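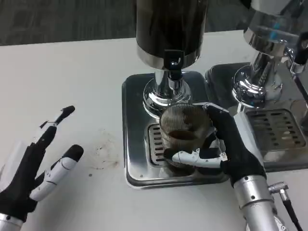
Stillero two-handed beverage kit: progress report to the Sesley equipment fund
August 15, 2020

Dear all,

Thank you again for backing this review, and for your patience while we got the kit unpacked and settled in at Prurkivcombe. You asked whether the Stillero package is something we could sensibly recommend to small cafeterias and staff lounges, and I can now give you a fair part of the answer, though I would ask you to read it as a halfway answer. The short version is that we like it more than we expected to, and that we have a list of things we would want changed before anyone pays full price.

What we have been doing

The kit comes as a pair of arms with jointed hands, the control software, and a setup guide written by Michalík, who also supply the support line. We put it to work at a plain white table with two chrome machines standing on their own drip trays, much as they might stand on a counter in any break room. We bought nothing special for the job. The glasses are ribbed and clear, and I will admit we argued over that for a good while, as smooth ones would have been easier on everybody. In the end we felt a customer would use whatever was in the cupboard, so ribbed glasses it was.

So far we have used 80 hours of supervised running time and logged 735 attempts at the basic task, meaning take hold of the glass, hold it at the spout, and set it back down on the grate. Of those, 700 were completed without a person stepping in. The rest were mostly stops called by the software itself, which would sooner give up than squeeze too hard (a trait I have grown rather fond of).

The right hand does most of the holding. A finger goes across the front of the glass, low down, and the palm comes in from the side, and once that grip is made it is a steady one. We tried a higher grip early on and did not care for it. 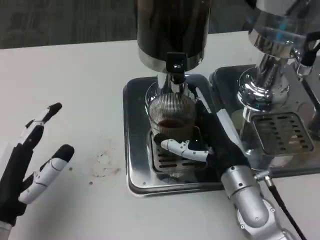 Gloves and cleaning

We have run the hands both with the black fabric covers and without. The covers are pleasant to work with and seem kind to the glass, but coffee is coffee, and fabric near coffee needs washing. Only one set came in the box. We have asked Michalík for 3 more sets, and for clear washing instructions in the guide, which at present gives the subject a single line.

Bare hands wipe down quickly, and the little status lights are easy to find when the covers are off. We also used the bare sessions to try holding the glass in the left hand while the right one stayed down flat on the tray, partly to find out how well the software copes when the two swap jobs.

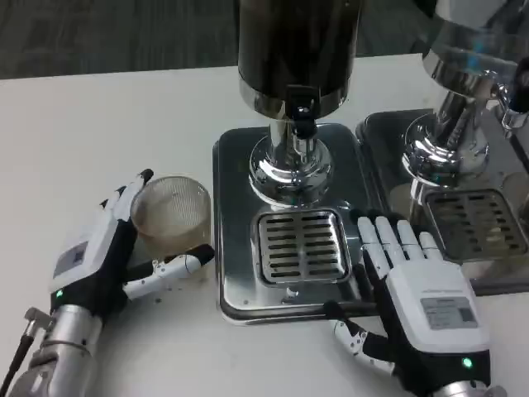

It copes well enough, though setting up the swap took us most of an afternoon, and the menu for it is buried two screens deeper than it should be. A cafeteria manager with a line forming would not go looking for it. I have written this up for Michalík in more detail than they probably wanted, and they were very gracious about it.

Where we are less sure

Drips and grounds on the table are still a person's job. The kit does not notice them, and the brochure is a bit vague on the point - I had to read it twice to be certain that wiping up isn't included. We would also like a slower, gentler final approach when the cup is already sitting on the grate with a strainer in it, as there is very little room to be clumsy there.
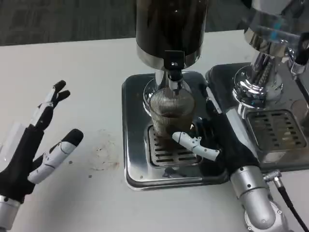

Rostislav Tóth would go further and hold back any recommendation until the slower approach comes as the standard setting, since a busy kitchen will never change a default. I have some sympathy with that, and have added it to our requests.

For the remaining period we plan to repeat the basic task with new staff who have only the guide to go by, then price the support contract properly. The final report will reach you in December. If any of you would care to visit Prurkivcombe before then, please do let me know, and we will have the machines warmed up.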